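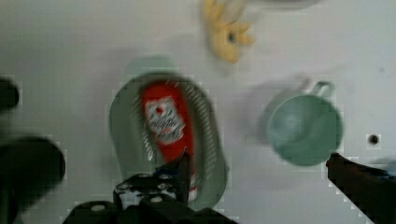
Verena Imhof
Line engineering, Stutholm packing site
10 March 2018

Cell 4 thread, continued. The arm has been doing mixed-item kitting since July and I keep getting the same questions from other sites, so I am putting the answers in one place.

Task: pick unlike items off a flat white surface, place them in a container, present the container to the next station. Soft toys, a cup with a loop handle, a ketchup bottle lying in a green strainer. The strainer is the hard one. It is full of small holes, and our old vision settings read every hole as an edge.

Before the arm, kitting was four people on a rotating bench. Two of them are still on it. The other two moved to exceptions, a job that did not exist on this site before.

Exceptions means everything the arm declines. It declines a lot of glossy packaging. It also declines anything resting against anything else at an angle it has not been set up for. A person clears the item, tags the reason and releases the cell.

The tag list started at 3 reasons. The Lovley software people wanted 100. Godfrey Mwakalinga, who had nine years on the old bench, cut it down to what an operator can pick with gloves on. His list is the one we run.

Pay: exceptions went in at the same grade as kitting. I think that is wrong. It needs more judgment and the tags feed straight into the settings. I have said so in writing and it is with the regional office.

Breaks changed too. The bench used to stop together. Now the cell runs through and cover is staggered, so people who ate lunch together for years mostly don't. No line in the business case for that.
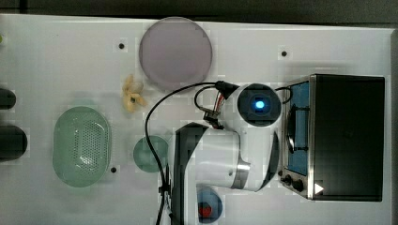 Page 2

Layout. Toaster oven on one side, plate at the back, bowls and strainer toward the front. We shuffle the positions between runs. If everything stays put, the arm looks better than it is.

The cable crosses the work surface. Yes, I know. Chang quoted us for a guided cable run and the quote is sitting in the same queue as the pay question.

The wrist camera moves with the arm, so what it gets mid-move is blurred. Settle time before each capture fixes most of it and costs cycle time. Operators would take the slower cycle. Planning would not. We are currently on the slower cycle.

Fault log stood at 1612 entries when I pulled it this morning. The largest group is "container moved during pick". Light plastic slides on a smooth top. Godfrey suggested a mat in the first week – we are trialing one now.

Niller asked whether they can skip the exceptions role and let the line lead cover it. We tried that. The lead spent the shift at the cell and did no leading.

Training is two shifts alongside someone who already does the job. The manual covers starting and stopping. It does not cover when to leave the arm alone and let it retry, and most of the second shift goes on that.

Next post will have the tag list, once Godfrey has checked my wording.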